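Moving a chest freezer down to the basement, how long before I plug it in?

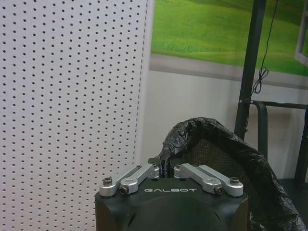

Page 1 of 2

Cikach Community Help > Home & Kitchen > Large Appliances
222 views

Tyson Penner
Posted 9/28/26

Hi all, I've read a lot of threads here but this is my first time starting one. We've got a chest freezer that has lived in the garage since we bought the house, and my wife and I finally want it in the basement where it's cooler and where I won't bang my shin on it every time I get out of the car. The basement stairs are straight, no landing, but they're steep and the door at the top is narrower than I'd like.

What I can't work out is the waiting part. My brother-in-law says you have to let a freezer stand a full day before you plug it back in or you'll wreck the compressor. My dad says that's an old wives' tale and he's always plugged his in right away. The manual (it's a Handetti, the older style with the drain plug in front) only says "allow unit to settle," which is no help at all.

We'll probably have to tip it to get it through the door. Does it matter which way it leans? And what do people do with the food in the meantime? We've got a quarter of a cow in there and I'd hate to turn that into one giant barbecue, though my kids are already voting for it.

One more thing, the freezer is empty-ish on one side and packed solid on the other. Is there any chance we can move it with the food in? I'm guessing no but I want to hear it from somebody other than my brother-in-law.

Fiona Skinner
Member, 968 posts

Oh boy, I did this exact move in April, so it's all still fresh (and so is my back).

First, please take the food out! All of it. A loaded freezer on steep stairs is just asking to land on somebody, and the weight shifts when you tip it. Put the beef in the biggest coolers you can borrow, pack it tight, fill the gaps with old towels and tape the lids shut so the kids don't keep peeking. Big solid cuts in a full cooler hold up really well. Ground meat and anything in thin packages warms up faster, so bury those in the middle. If you're nervous, toss in some dry ice, but wear gloves, leave the cooler cracked a little so the gas can get out, and don't keep it in a closed-up room or the car with you. Or ask a neighbor with freezer space, mine took all my bread and berries and only charged me one pie.

Now the waiting. It comes down to whether you tipped it. There's oil in the compressor, and when the thing goes over on its side some of that oil can run out into the lines. If you keep it upright the whole way, an hour or two standing is plenty. If you lean it for a few minutes getting through a door, I'd give it at least as long as it was tipped and then a few hours more. If it rode on its side in a truck all afternoon, that's when I'd do the full 24 hours. Your brother-in-law isn't wrong, he's just playing it very safe. Your dad has been lucky!

As for which way to lean, look for the side where the thicker pipes leave the compressor and keep that side up if you can. I couldn't tell on mine, so I kept the lean as small as I could and waited overnight.

Measure the door with the door OFF. Popping the hinge pins got me more than an inch, and I'd already scraped the trim by the time I thought of it. Taking the lid off may help too, depending on how yours is hinged. Tape the lid down if you leave it on.

Rent an appliance dolly with a strap, the tall kind. I got mine at Vachon on Bikside Road and they threw in the blankets. Strongest person goes on the downhill side, one step at a time, and agree beforehand who's doing the talking.

Once it's running, let it get all the way down to 0°F before the beef goes back. Mine took most of a day. Stick a thermometer in there and go by that. Anything that still has ice crystals or is fridge cold can be refrozen, it might just be a little mushier.

gravelpit_ron
Member, 1,236 posts

24 hrs. Always. Cheaper than a compressor.

Also drain it and wipe it out BEFORE you go down the stairs. Ask me how I know. And check that the basement outlet isn't on the same circuit as your sump pump.

Tyson Penner

Thank you both, this is great. Coolers are lined up and I took the basement door off last night, and Fiona was right about the hinges, it'll fit with a little lean. Still have to look at what else is on that outlet. Does anybody know if the drain plug on these older Handettis unscrews or just pulls out? Mine doesn't want to do either.

Next page >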